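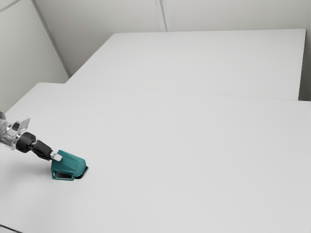
The Small Print of a Good Grip

Kamarul Mangundap gets excited about paperwork, and after an afternoon with him I'm starting to get excited too. He edits the Cinddale rules, a short set of good practices for teams that test robot arms in simulation before letting them near a real workbench. The new draft is dated 2026-03-02 and it's a lovely piece of plain writing.

The rule everybody argues over is the one on contact. In a rendered picture, a fingertip that overlaps a teal part can look like a firm hold, and it's so tempting to write down "grasped" and move on! Cinddale won't allow it. A still picture may be logged as "apparent contact" and no more. To claim a grasp, a team has to file the force record from the simulator, the lift that followed, and the settings for friction and mass that were used.

"People fall in love with their pictures," Mangundap told me. "I do it too. So we ask for the numbers first and the pictures second."

Then there's the matter of how many tries count. The draft asks for 500 runs per task, with the part's starting position changed each time. Of those, 200 have to use positions that were locked away before any tuning began (this is the bit I'd frame and hang on a wall). Every run gets reported, including the ones where the arm knocks the part over or misses it completely. A team may restart a session for a software crash, but the crash goes in the log with its own line.

The testers at Nirkton were the first to try the whole thing from end to end. Their first report came to 838 pages, which made Mangundap laugh out loud, and the next draft gained a two-page summary form. It has a box for the simulator version, a box for the gripper model, and a big one at the bottom labeled "What we changed and when." He says the last box gets the best reading.

I was also taken with the section on scenery. A bare white tabletop is fine for a first round, the rules say, and the report must call it that: a bare table. Any claim about cluttered spaces needs tests with clutter. Lighting gets the same treatment, and so does the color of the part, a detail that the group at Grivedska pushed hard for.

The last chapter covers the move to hardware. Speed starts low, a person stands within reach of the stop button, and the force limits from simulation are checked again on the real arm. Nothing carries over on trust. Comments on the draft stay open until May, and Mangundap reads all of them himself, usually with a pencil.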